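Mending small toys with a hot glue gun

Clear a table before you plug anything in. Bring over only the toys you mean to mend and leave the rest in the toy box, otherwise you end up with glue on things that were never broken. Wipe the broken faces with a dry cloth and scrape off any old glue with a fingernail.

Fit the pieces together without glue first. Blocks with a separate top can often go on more than one way round, so mark the right way with a pencil.

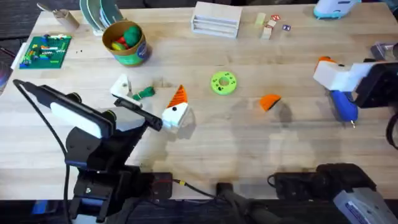

Let the gun heat for 8 minutes. Hold the nozzle just clear of the surface, squeeze the trigger gently and put down one small blob - less than you think. Press the parts together and hold still while you count to sixty.

Kettle from Tustunbridge wrote in to say that a minute is too short for wooden blocks, and that two are better if the room is cold. Fair enough, hold for longer if you have the patience.

Pull away any strings of glue once they have set. Rope toys are better knotted again than glued, as the glue goes stiff and scratchy. Do not use hot glue on anything a baby or a dog will chew.

Leave mended toys overnight before they go back in the box.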